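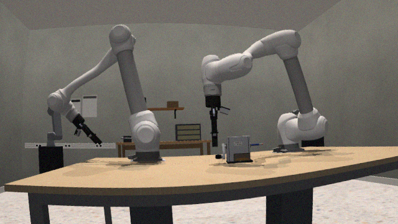
Looking after a bare wood worktop

A bare or lightly oiled wood top will last for decades if it is cleaned the right way and oiled before it gets thirsty. The notes below cover kitchen counters, sewing tables and light workbenches. They do not apply to tops with a thick varnish, which only need a damp cloth.

Daily cleaning

Wipe up crumbs with a dry cloth first. Then use a cloth wrung out in warm water with a drop of dish soap, and go over it again with plain water. Dry the top with a towel. Skip bleach, scouring powder and anything sold for stone.

White rings

A white ring is moisture held in the finish. Lay a clean cotton cloth over it and pass a warm, dry iron across the cloth for a couple of seconds at a time. Lift and check between passes. Most rings fade after a few tries. If one stays, rub it with a little oil and leave it overnight.

Black rings

These come from iron and water together, usually a wet can or a cast iron pan. Oxalic acid wood bleach takes them out. Wear gloves and eye protection, follow the package, and rinse well. Expect the cleaned spot to look lighter than the wood next to it until the whole top has been oiled again.

Clamp-on tools

Pasta machines, hand grinders and small vises all leave dents if they are tightened straight onto wood. Cut two squares of scrap leather or thick cork and put one under each jaw. Check the clamp again after the first few turns of the handle, and take the tool off when you are done for the day. 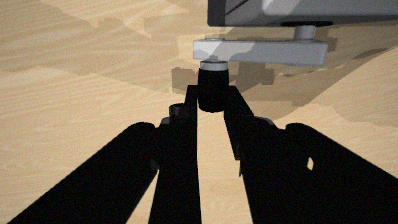
How often should a worktop be oiled?

Twice a year is enough for most kitchens, and once in November before the heating dries out the air is a good habit. Sprinkle a little water on the top. If it soaks in and leaves a dark spot, the wood needs oil.

Sanding and oiling

Clear the top and let it dry overnight. Sand with 200 grit paper, or the nearest your store carries, working in long even strokes. Vacuum the dust and wipe with a barely damp cloth. Pour on a small puddle of food-safe oil, spread it thin, wait 30 minutes and wipe off everything that has not soaked in. Let the top rest for 16 hours before a second coat. Lay oily rags out flat outdoors to dry, because a wadded rag can catch fire by itself.

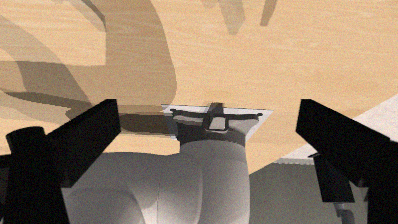
Scratches are the most common complaint, and most of them can be sanded out by hand in a few minutes. Wrap the paper around a cork block and follow the grain. On a pale top with fine, slightly wavy streaks like these, running mostly one way, that means going lengthwise with the streaks, even where they wander a little. Strokes across them leave marks that darken as soon as oil goes on. Feather the sanding out a hand's width past the scratch and oil the spot the same day.

Dents without torn fibers can be steamed. Put a damp cloth over the dent, touch it with a hot iron, and let the wood dry fully before sanding.

Tips by Austra Venckus. Last updated 1 April 2018.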